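Home | Manuals | Training | Contact

Sterkel Scrum Timer, section 4: Setting up for a match

1. Charge the timer before the match. A full charge gives 200 minutes of use.
2. Hold the side button until the display shows 16. It is the default number of teams in the Inov league table.
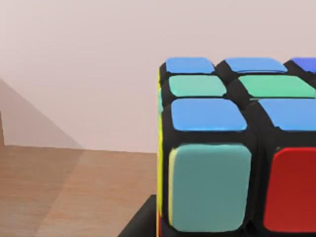
3. Choose your own league with the arrows, then press OK.

Note: Old Serra belts do not fit this model.

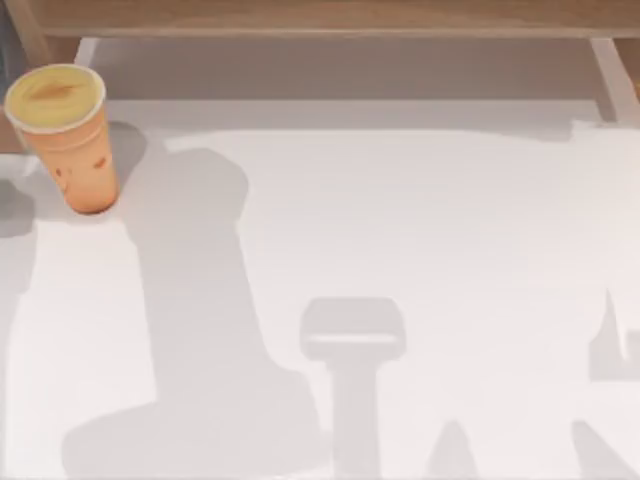 4. Walk to the halfway line and press SYNC. The referee unit must be within 700 cm.

Caution: Do not press SYNC during play. The clock will go back to zero.

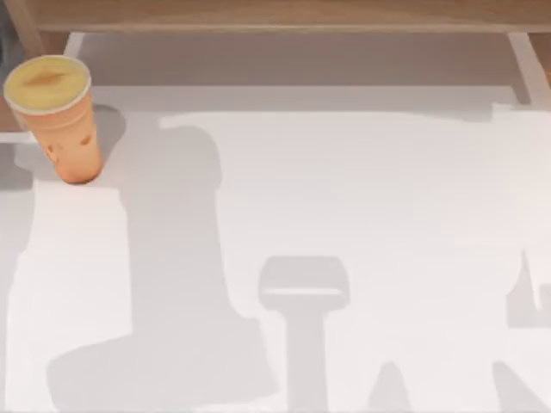 5. Enter code 573 to lock the buttons until full time.

Comments

Flundard: My display stays on 16 after step 3, what to do?

wing_left: Press OK two times, it helped with mine.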